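Planning a two-arm bench for a small workshop: tips on what to buy first

Posted 5 May 2019 by Trygve Åberg

If you're thinking of putting a pair of small robot arms in your workshop, I'm thrilled for you! It's the most fun I've had with a budget sheet in years. Most of the letters I get are about which arms to choose, and I'll come to that, but please start with the bench and the boring stuff. Mine is full of things I wish I'd written down before placing an order.

Split the budget before you shop. I set aside 400 dollars for everything that wasn't an arm – table, rails, clamps, cable, trays – and spent almost all of it. Put that money in its own column and don't let the arms eat it.

Measure reach with cardboard. Cut two strips as long as the arms you're looking at, pin one at each side of the table and swing them. The tips should meet comfortably over the middle. If they only just touch when fully stretched, get a narrower table or longer arms. I did this with the Mivetti and Isaksson sizes and changed my mind about the table twice.

Buy the frame with the table. A metal frame around a wooden top gives you something solid to bolt the bases to, and you can clamp things along the back rail later on. Wood is lovely for the top itself, easy to screw into and cheap to sand when you scratch it (you will).

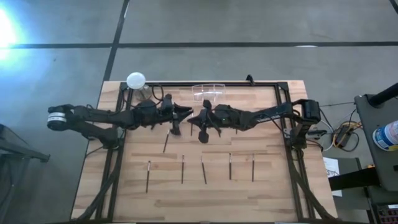
Cable is where my list fell short. Every arm wants power and data, and the run from the base down the leg and over to the cart is longer than it looks on paper. Measure it with string, following the leg, then add 3 feet. Bundle the cables against the legs, and leave some slack near the joints so nothing gets tugged when an arm folds back.

Pick your practice jobs before you pick grippers. Two-finger grippers are great for thin things like brushes and skewers, and you can have a wonderful afternoon just sorting those into a jar. For flat stuff like cards you may want wider pads. Purance sells pads in packs of 8, and the Drasia ones come singly, so work out how fast you go through them.

Raid the kitchen! Clear jars, plastic trays, a ball or two – these make terrific practice pieces and cost next to nothing. I keep a box of 20 odds and ends under the bench.

Leave room at the side for a cart, too. You'll want the power supply and tools within arm's reach, and off the table.

One item is still open on my own sheet, a second set of fingers for both arms. I'm holding off until July, when I'll know how the first set has worn. If you've already been through a set, write and tell me how long yours lasted.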